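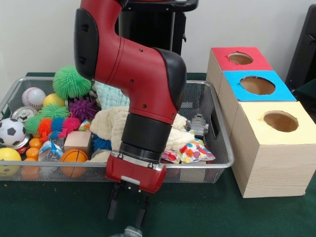
Talleo Spielzeugreiniger, Konzentrat, 3 Liter
Hersteller: Troltix
Art.-Nr. 728
Versandfertig in zwei Werktagen

Reiniger für Spielzeug ist zunächst einmal Reiniger. Das schreiben wir gleich an den Anfang, weil auf dem Etikett von Talleo das Wort »Spezialformel« steht und wir auch auf Nachfrage nicht erfahren haben, was daran speziell ist. Es handelt sich um ein mildes Tensidkonzentrat ohne Duft und ohne Farbstoff. Wer zu Hause drei Plüschtiere und einen Ball sauber halten will, kommt mit Feinwaschmittel und einem Tropfen Spülmittel vermutlich genauso weit und sollte sich den Kanister sparen.

Im Sortiment haben wir ihn trotzdem. Spielgruppen, Leihstellen und Wartezimmer waschen andere Mengen, und für die rechnet sich ein Konzentrat, das man nicht alle zwei Wochen nachkaufen muss. Dazu kommt, dass der fehlende Duft tatsächlich fehlt. Bei vielen Mitteln mit dem Aufdruck »neutral« riecht die Wäsche hinterher nach Apfel.

Wofür es taugt

Stoffbälle, Plüschtiere ohne Elektronik, Decken, Puppenkleidung, glatter Kunststoff, lackiertes Holz (nur abwischen, nicht einlegen). Für rohes Holz nehmen wir lieber ein feuchtes Tuch und sonst nichts. Leder hat in der Lauge nichts verloren, auch wenn der Hersteller auf seinem Datenblatt »alle Materialien« schreibt. Wir haben einen alten Lederball probeweise nach Vorschrift behandelt, danach war er steif und an den Nähten fleckig.

Bei Plüsch hängt das meiste an der Füllung. Watte aus Polyester macht fast alles mit. Granulat im Bauch oder in den Füßen trocknet schlecht, und dagegen hilft kein Mittel, auch keines für diesen Preis. Wer solche Tiere häufig wäscht, braucht vor allem Geduld und einen luftigen Platz.

Dosierung

Der Hersteller empfiehlt einen Messbecher auf fünf Liter Wasser. Das ist uns zu viel. Im Versuch mit einem halben Becher war das Ergebnis mit bloßem Auge nicht zu unterscheiden, dafür wurde einmal weniger gespült. Bei sehr hartem Wasser mag das anders aussehen, unseres liegt im mittleren Bereich.

Handwäsche: halber Becher auf fünf Liter, lauwarm, eine Viertelstunde einweichen, zweimal klar spülen.
Maschine: halber Becher ins Hauptwaschfach, Schonprogramm, 30 Grad, Wäschenetz.
Wischen: ein Teelöffel auf einen Liter, mit klarem Wasser nachwischen.

Das Nachwischen lassen viele weg. Auf glattem Kunststoff bleibt dann ein Film, der sich stumpf anfühlt und Staub anzieht – das Teil sieht nach einer Woche schlechter aus als vorher.

Zur Hygiene

Auf der Rückseite wirbt Troltix mit »hygienischer Frische«. Eine Desinfektion ist damit nicht gemeint, im Kleingedruckten steht das auch so. Wir weisen darauf hin, weil die Formulierung erkennbar auf Leute zielt, die genau das erwarten. Wer nach einem Magen-Darm-Infekt in der Gruppe ein geprüftes Mittel braucht, soll bitte keines von dieser Seite bestellen und sich an die Vorgaben seiner Einrichtung halten.

Ähnlich zurückhaltend lesen wir die Angabe »reicht für 476 Anwendungen«. Was eine Anwendung ist, wird nirgends erklärt. Eine Badewanne voll Bausteine? Ein Schnuller? Mit dem halben Becher kommt man jedenfalls weiter als mit dem ganzen, mehr lässt sich dazu nicht seriös sagen.

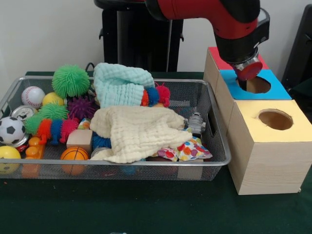 Eine Kundin schrieb uns, sie sei mit der Waschleistung zufrieden, der Ausgießer aber sei eine Zumutung. Beim Kippen schwappe es über den Becherrand, und nach einem Monat klebe der ganze Kanister am Regalboden fest. Sie fülle inzwischen in eine kleine Pumpflasche um und beschrifte sie mit wasserfestem Stift.

Dem haben wir wenig entgegenzusetzen. Der Ausgießer ist schlecht konstruiert, das Gewinde sitzt zu nah am Griff. Troltix hat im November eine überarbeitete Kappe angekündigt, bei uns ist bisher keine angekommen. Bis dahin legen wir auf Wunsch einen einfachen Trichter bei, ohne Aufpreis, bitte im Bemerkungsfeld angeben. Beim Umfüllen gehören auch die Gefahrenhinweise auf die neue Flasche, und sie gehört nach oben in den Schrank. Der Verschluss am Kanister ist kindergesichert, der an einer beliebigen Pumpflasche nicht.

Im Vergleich mit Mirnholm

Gefragt werden wir oft nach dem Unterschied zum Pulver von Mirnholm (Dose, 253 g). Das Pulver ist leichter zu lagern und verschüttet sich weniger ärgerlich. Es löst sich in kaltem Wasser allerdings unwillig, und auf dunklem Stoff fanden wir mehrfach helle Krümel in den Nähten. Bei weißem Plüsch fällt das nicht auf. Für das Wischen von Kunststoff ist Talleo angenehmer, für gelegentliche Maschinenwäsche nehmen sich die beiden nichts. Der Preisunterschied pro Waschgang ist kleiner, als beide Hersteller behaupten, und hängt ganz davon ab, wie großzügig man dosiert.

Die Lindholm-Bürste, die Troltix im Prospekt als »ideale Ergänzung« führt, haben wir nach kurzer Zeit wieder ausgelistet. Die Borsten waren zu hart für Flausch und zu weich für Rillen. Eine alte Zahnbürste leistet mehr.

Technische Angaben

Inhalt: 3 Liter
Form: flüssiges Konzentrat, klar
Duft: keiner
Farbstoff: keiner
Lagerung: frostfrei, aufrecht
Haltbarkeit nach Anbruch: laut Hersteller zwölf Monate
Lieferumfang: Kanister, ein Messbecher

Der Messbecher hat nur eine Markierung, nämlich die volle. Für die halbe Menge haben wir uns einen Strich aufgemalt.

Rückgabe

Ungeöffnete Kanister nehmen wir innerhalb von 30 Tagen zurück. Geöffnete nicht, außer der Verschluss war schon bei Ankunft undicht. In dem Fall genügt eine kurze Nachricht mit der Bestellnummer, zurückschicken müssen Sie den Kanister dann nicht.

Text zuletzt geändert: 13. April 2019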